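Ticket: Loller wrist view, grid cloth and pose labels
Project: Soltasness
Status: open, good news inside

Reran the label check on the gray grid cloth, and I love this result! Out of 260 samples, 143 now pass with the new grid fit. The old method got 100.
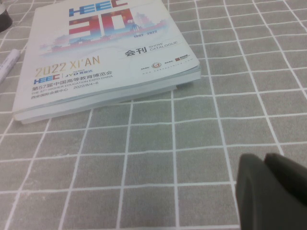
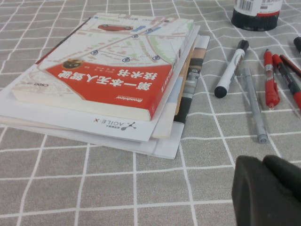 Wrist camera views, grid cloth with gripper at lower right.

Still failing: thin items like pens, mostly when they lie diagonal to the lines. Thick books are great, even when the cover text is upside down.

Next: raise the line threshold to 5, rerun on the Kennedy machine, then compare with the Plurkton labels in July. Please keep this open until then.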